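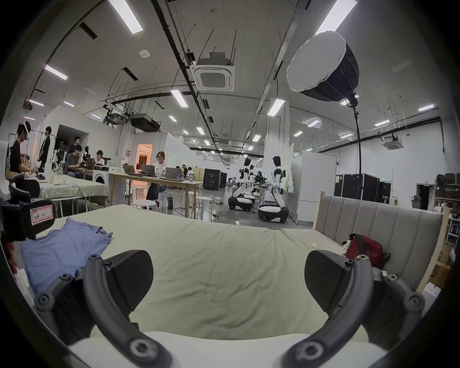

Home Projects Menu Reports Search Contact

Folding and Packing on a Bed: Comparing Three Ways to Fold a T-Shirt for a Backpack

Project report by Phyllis Bellamy
Project advisor: Dennis Stockdale

1. Introduction

Most people fold T-shirts the way they were taught at home and never compare it with another way. When a shirt goes into a drawer this does not matter much. When it goes into a backpack, the fold decides how much room is left for other things and how creased the shirt is when it comes out. I wanted to find out if one fold is clearly better for packing, and if the surface used for folding makes a difference.

The question came from a trip in February when I packed the same bag twice. The first time I folded on my desk and the bag would not close. The second time I folded on the bed and it closed easily. I had also changed the way I folded, so I could not tell which of the two had helped.

2. Background

Cotton T-shirts are knitted, so the fabric stretches more in one direction than the other. If a shirt is pulled while it is being laid out, the sides do not line up and the fold comes out thicker on one side. Smoothing the shirt with flat hands from the middle toward the hem works better than pulling at the corners.

A bed is a common place to fold clothes but it has two problems. The mattress gives under the hands, so it is hard to press air out of a fold. The sheet can also move together with the shirt. On the other hand a bed has a lot of space, and a shirt can be spread out fully with the sleeves open, with the backpack standing near the headboard ready to be filled. On most desks the sleeves hang over the side.

3. Materials

- Short-sleeved cotton T-shirts, adult medium, all washed and dried the same way
- One Plerley backpack with a single main compartment
- A double bed with a fitted sheet
- A wooden table
- A ruler and a kitchen timer
- A notebook for results

The backpack was always emptied before a trial. I also took small things such as socks and chargers off the bed, because in the practice trials they got caught in the folds and had to be picked out again.

4. The three folds

Flat fold. The shirt lies face down. Both sides are folded to the middle with the sleeves turned back, then the hem is brought up to the collar.

File fold. It starts like the flat fold, but the long strip is folded in thirds so that it can stand up on its edge.

Roll. The sides are folded in, and the strip is rolled from the hem up to the collar. The hem is turned inside out by a hand's width first, and at the end it is pulled over the roll to hold it closed.

5. Method

Each fold was done on the bed and on the table. The shirt was shaken once and spread flat, the timer was started, and it was stopped when the folded shirt was put down. I measured the height of each folded shirt with the ruler after letting it rest for 90 seconds. Then I packed the backpack with shirts of one fold only until the zipper would not close without force. The packed bag was left overnight, and in the morning I looked at the creases and gave each shirt a mark from one (smooth) to five (badly creased).

In total I made 147 folds. The first 34 were practice and are not used in the results. Dennis Stockdale gave the crease marks a second time without knowing which fold had been used. Where our marks were different we looked at the shirt again together.

6. Results

The flat fold was the fastest on both surfaces. The roll was the slowest, and almost all the extra time went into pulling the hem over at the end.

The roll took up the least room in the backpack. The file fold came second. It packed well at the start, but the shirts fell over when the bag was half full and I had to hold them up with one hand – this would not happen in a drawer. The flat fold left empty space at the sides of the bag, where the back panel curves.

The flat fold had the best crease marks. Rolled shirts had many light creases over the whole front, and file-folded shirts had two sharp ones across the chest.

The surface made less difference than I expected. Shirts folded on the table were thinner, but once they were in the bag the difference was gone. Folding on the bed was a little faster because I did not have to turn the shirt to fit it.

7. Sources of error

I got faster during the project, even after the practice folds. The trials should have been done in mixed order, but I did all the flat folds first. This means the times for the roll may be too low compared with the others.

"Will not close without force" is also not an exact limit. Some days I probably pulled harder on the zipper than on others. A luggage scale hooked to the zipper pull could be used to fix this.

The sheet was a problem in the early bed trials. It wrinkled under the shirt and I folded some of the wrinkles in. After that I smoothed the sheet before every fold.

8. Conclusion

For a full backpack the roll is the best choice of the three. For one or two shirts that need to look neat the flat fold is better and takes less time. The bed works as well as a table for this job as long as the sheet is smooth and there is room to lay the shirt out completely.

If I continue the project I would like to test long-sleeved shirts and a mixed bag with pants and a sweater, and do the overnight test over three nights.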